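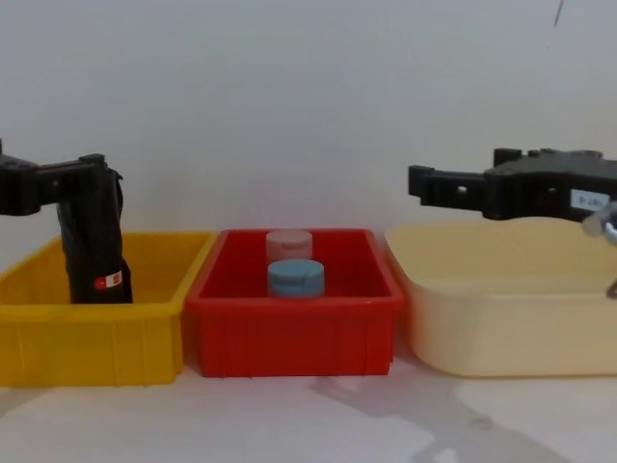
Bench Sorting by Color – Badden Workroom

This gallery covers the sorting bench at Badden, where small mixed items are separated into color-coded bins before they go back to the shelves. The method is the Pramus sort, adopted in October and changed twice. The notes cover the bench layout, the bin assignments and the handling rules in use now. Shelf labels and the stock list are on separate pages.

Layout

The bins stand side by side in a single row on a white tabletop, with the yellow bin on the left and the red bin next to it. The rims of those two are set touching. A gap between bins collects small parts, and the parts then roll to the back of the table and stay there until the next cleaning.

The row runs parallel to the wall. An earlier version used an L shape, with the last bin turned toward the door. It shortened the reach to that bin but made the bench slower to clear, and the corner position was used as a place to put things down. The L was dropped after the first full pass.

A plain wall behind the bench is preferred. The pegboard at the old location made it hard to spot a dark item left standing behind a bin.

Bin assignments

Yellow: soft goods and anything folded, rolled or wrapped. Pouches, covers, sleeves, cloths. Items go in upright where they will stand. A folded item laid flat takes up most of the floor of the bin and hides whatever is put in after it. If the item has a tag or sticker, turn that side to the front.

Red: rigid cylindrical items. Jars, caps, tubs, short tubes. Stand these on end, one behind the other, starting at the center of the bin. Do not lay them on their sides. Lids stay with their containers at this stage, including lids that do not fit well. Mismatched lids are dealt with at the shelf.

Third position: open, for items that do not belong in yellow or red. A basin is used there in place of a third matching bin. A pale color is enough to mark the position as undecided. Its contents are reviewed at the end of each pass and should not be carried over to the next one.

The assignments follow shape and stiffness and take no account of what an item is used for. Sorting by use was tried under the first Pramus sheet, which had 19 categories, and most of the time at the bench went into reading the sheet. The present version has one line per bin.

Handling

Take one item at a time from the intake tray. Lower it until it touches the floor of the bin, then let go. Dropping is acceptable for cloths only.

Tall soft items lean. Set them against a side wall or against another tall item. Rolled items that open up on release should be banded before they go in.

Cylinders tip when the bin is slid along the table. Lift the bin from both ends to move it. The ribbed front wall gives some stiffness, but a full bin lifted by one rim will still flex and the contents will shift.

A bin should be closed out at two thirds of its depth. For small caps that can mean up to 100 pieces, and for pouches far fewer. Depth is the limit in both cases.

Bins

The yellow and red bins are rectangular plastic totes with a thick rim and vertical ribs on the front. Strong colors were chosen on purpose. Black items show clearly against yellow, and most of the soft goods at Badden are black or dark gray.

Clear bins were used for one month. The contents could be seen from the side, which helped at the shelf, but the bins were hard to tell apart at the bench and the error rate went up. They are now used only for finished stock in the Costa bay.

Wash the bins with dish soap and warm water. Dry them upside down on the rack – the rim holds water if they are dried upright. Do not stack them wet. Gritty residue in the corners comes off with a stiff brush. Scouring powder dulls the surface and should be kept away from the colored bins.

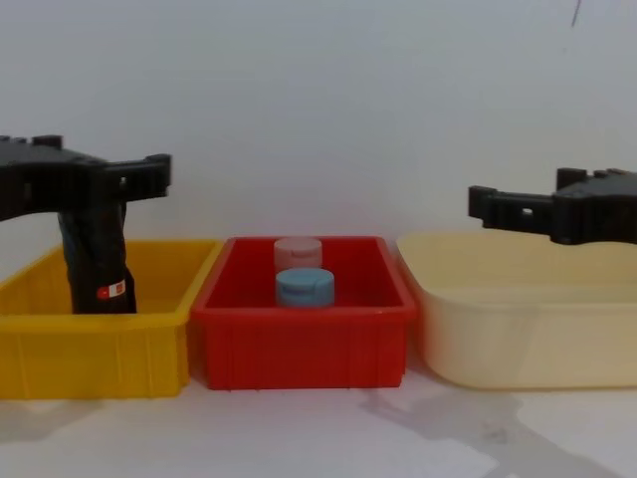 Yellow and red bins on the sorting bench. Folded and wrapped goods go to yellow, cylinders to red.

Checking a pass

At the end of a pass, look into each bin from directly above and then from the front edge of the table. The view from above catches items nested inside others. The view from the front catches tall items that have slipped down at an angle.

Any item found in the wrong bin is moved and recorded as one error, whatever its size. Two errors in one bin mean the bin is emptied and sorted again. The last complete pass at Badden handled 526 items. Most of the errors were short sleeves placed in red after being taken for tubes. The sheet now says to squeeze a sleeve before sorting it. If it gives, it goes in yellow.

Transfer to shelves

Red is shelved first, then yellow, then the third position. Cylinders are unstable in transit and should not wait at the bench. The Trisach shelving has a raised front lip, so bins have to be tipped slightly on the way in. Tip toward the back. The route from the bench to the Costa bay crosses one door sill, and the cart should be stopped and lifted over it when red is on board.

Empty bins go back to the bench in the same order, yellow on the left. The order is fixed so that the sheet can be used without checking the colors, which is useful under the evening lights, where the pale basin and the tabletop are close in tone.

Open points

The third position still fills unevenly. A divider has been tested and works for flat pieces, but round pieces roll under it.

Lids for the cylinders may be given their own small tray. Size to be decided – depth should match the red bin so that the two can share a shelf.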